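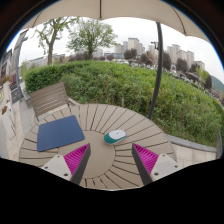
When does the old bridge at Belham close, and for how long?

The bridge closes to all cars and trucks at the beginning of November and stays closed for 90 days. People on foot and people pushing a bicycle can still cross during most of this time, on a narrow path along the upstream side.

This was confirmed by the district roads office in a notice dated 20 September 2025. The notice was put on the board outside the town hall and sent by mail to all households on both sides of the Flirik. Many residents had expected the work to begin only in the spring, as it was said at a public meeting before the summer.

The bridge was built in 1755 and is the only crossing of the Flirik inside the town. The next one is in Tirkmont, and drivers from the east side of Belham will have to go there and come back along the other bank. For a person who lives in Mill Lane and works at the dairy, a drive of five minutes becomes a drive of more than half an hour. The roads office says that the detour will be marked with yellow signs and that the road to Tirkmont will be cleared of snow first in the morning, before the main road.

The reason for the work is water. Rain goes down through the road surface into the filling between the stone walls, and in winter it freezes there and pushes the walls to the outside. Inspectors found that the downstream wall had moved at two places since the last inspection. They do not consider the bridge dangerous today, but trucks over five tons have been forbidden on it since last winter, and the office did not want to wait one more season of frost.

"We can do this now in a planned way, or we can do it later in a hurry," said Meifang Dong, the engineer responsible for the project. "In a hurry it is more expensive and the stones suffer."

The road surface will be taken away first, then the filling down to the top of the arches. A waterproof layer will be put on the arches, with new drains to lead the water out through the walls. After this the filling goes back and the surface is made again. The two places where the wall has moved will be taken apart by hand, and each stone gets a chalk mark so that it can return to its own position. The parapet, with the carved initials that visitors like to photograph, will not be touched.

It may seem strange to do such work in winter. Ms. Dong explained that the river is the most important question. In spring the Flirik is high from melting snow, and in the summer months the fish come up to lay their eggs under the arches, so that no scaffold may stand in the water. Late autumn and winter are left. The mortar is a lime mortar and does not like frost, and for this reason the workers will build a heated tent over the part of the wall where they are working. The tent will be moved two times.

The path for pedestrians will be closed on some days when heavy stones are lifted. These days will be announced on the board and also at the school, at least two days before.

The school was the subject of most of the letters that the office received. A good part of the younger children live on the east side, and they go over the bridge in the morning and in the afternoon. In the first plan the path was on the downstream side, where there is no street light. It was changed to the upstream side after the parents complained, and lamps will be fixed to the fence along the whole length. The children who come by school bus from the farms will be taken through Tirkmont and must be at their stops earlier. The new times are not ready yet. The bus company, Makori, has promised them before the autumn vacation.

Makori will also change its regular line. In place of one bus that crosses the bridge there will be one on each side, and passengers get off, walk across and get on again with the same ticket. The company says the second bus will wait if the first is late, but not longer than five minutes. Passengers who cannot walk this distance can call the office of the company on the day before and ask for a car, at the price of a normal ticket. In the small print of the notice it is said that this car does not run in the evening.

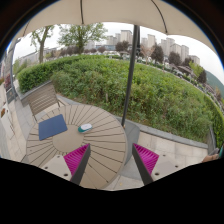

Nithin Varghese wrote to this newspaper that the plan forgets people who need to cross after dark, and that his mother has her treatment at the clinic late in the afternoon and comes home when the last car is already gone. "I do not ask for the work to stop," his letter says. "I ask for one more car, at a time when sick people travel."

The roads office answered that it has no say in the hours of the car, but that it will bring up the letter at its next meeting with Makori. The company did not give a comment before this article was finished.

Shop owners in Bridge Street are also worried, above all for the weeks before the holidays. The street ends at the bridge and much of its business comes from drivers who stop on the way home. The owner of the hardware store said that he had already ordered less for the winter. At the bakery they are more relaxed. The workers will need breakfast, it was said there, and the bakery will open earlier as long as the site is active. The town has agreed to make parking in Bridge Street free during the closing, and the weekly market will stay at its usual place.

For the fire service a separate solution was needed. The fire station is on the west side, and the way through Tirkmont would be too long in an emergency. One engine will therefore be kept on the east side, in the hall of the old sawmill, where part of the crew lives near anyway. The hall has to be heated so that the water in the engine does not freeze, and the district pays for the heating. The ambulance will come from Tirkmont for calls on the east side, and from Belham for all others. Residents do not have to do anything different when they call for help, but the office asks them to say their street clearly at the beginning, as there is a Church Road on both sides of the river.

Garbage will be collected on the east side one day earlier than usual. Mail is not affected. Oil deliveries should be ordered before the closing if possible – the delivery trucks can come through Tirkmont, but the lane behind the chapel is narrow and in snow they may refuse it.

The cost is shared between the district and the town. The town's part was approved last year without a long discussion, but at that time the drains were not yet included. With the drains the price went up, and the town council had to vote again this month. The vote was clear. Some members said they would have preferred to use the opportunity for a wider sidewalk, an idea which is almost 90 years old in Belham and can be found in the council minutes of every generation. The monument office has always been against it, and it was against it this time too. A wider sidewalk would have to hang outside the old wall, and the view of the arches from the river meadow would be lost.

When the bridge opens again, the limit for trucks will be looked at once more. Ms. Dong did not want to promise that it will be lifted. The arches themselves are in good condition, she said, but they were made for carts, and it is better for them if heavy traffic continues to use Tirkmont. Buses, the fire engine and garbage trucks will be allowed in any case.

During the work there will be noise from seven in the morning, and not later than five in the afternoon. The site rests over the holidays. If there is a long period of very hard frost, the closing can become longer, and the office will then inform the households again by mail.

Those who want to see the plans can do so at the town hall during normal opening hours. They hang on the first floor, next to the registry, and there is a book in which questions and complaints can be written. An information evening with the engineer will be held in the school gym in November, shortly after the start of the work. The entrance is from the yard, as the front door of the gym is being repaired.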